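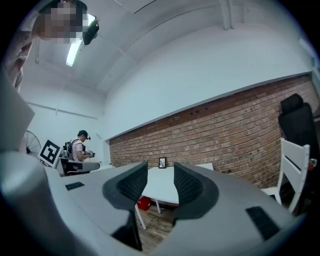 Barkgate Tramway

The Barkgate Tramway was a narrow gauge industrial line which served the brickworks and clay pits at Barkgate. It is usually said to have been 3934 yards long, a figure which comes from a single sale notice and has been copied ever since. The notice doesn't say whether sidings were counted. The route that can still be followed on the ground is a good deal shorter, and no survey of the missing part has been found.

Origins

Most accounts have the line opening as a horse tramway under the Plollari Brick Company. The company's surviving ledgers mention rails, sleepers and fodder, but they also mention carting by road well into the same period, so the tramway may have been carrying much less clay than its admirers suppose. The claim that it replaced an earlier wooden waggonway rests on a field name and should be treated with caution.

Locomotives

Eight locomotives are listed in the older histories. Only seven can be matched to any record, and one of those may be a rebuild counted twice. The best known, Clavano, was a four-wheeled petrol machine with its engine set across the chassis and chain drive to both axles. It is often described as having been built in the works' own shop. That seems unlikely, as the shop had no means of casting wheels, and "assembled from bought parts" is probably nearer the mark.

A second engine, Cassim, is more doubtful still. The name appears in a repair book beside the number 838, which has been taken as a maker's number. It could just as easily be a job number, and other entries on the same page carry numbers very close to it. No drawing or builder's plate is known.

Closure and remains

Lorries took over the clay traffic in stages. The track nearest the kilns was the last to be lifted, and a short length set in concrete survives beside the former drying sheds. The gauge there measures two feet, although the sale notice gives a wider one.

A frame in private hands has been put forward as that of Clavano. The axle spacing is wrong by several inches, and the owner's case depends on an alteration for which there is no evidence. Until something better turns up, it is safest to regard none of the Barkgate locomotives as preserved.

Print this page
E-mail this page

Related articles
Plollari Brick Company
Clavano (locomotive)
Chain drive on industrial locomotives
Two foot gauge railways
Horse tramways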